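Food labels and what students buy - Barkstead hall survey
Group report, Tadeo Sosa and Petro Symonenko
Handed in 10 Aug 2020

Aim. To find out if people in halls read the label before buying sweet stuff, and what part of it they read. Sugar mainly, but also origin and use-by dates.

Method. Paper form, 12 questions, left in the shared kitchens at Barkstead in June. 288 forms came back that we could use. 19 were thrown out, mostly blank on the second side. Petro typed everything in, Tadeo checked it. We also did 2 longer interviews, with Severyn and Rogelio, both second years who cook most days.

Results so far. Price first, by a long way. Then brand, then the picture on the front. The sugar figure came well down the list and the ingredients list even lower. People who cook for themselves read more of the label then people who don't - expected that. Syrups and honey were the odd ones, hardly any one reads those at all. Rogelio said he picks syrup by the shape of the bottle, "you know what it is from across the shop".

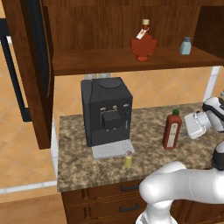 Do students read the sugar figure on syrup? Hardly ever, most said they already know it's sugar so there is no point looking.

Problems. Question 7 was badly worded, "often" meant different things to different people. Should have given times per week. Also only one hall, so can't say much about students in general. Mr Morelli pointed this out at the draft stage and we ran out of time to add Dralberg.

Still to do: chart for question 9, fix the reference list.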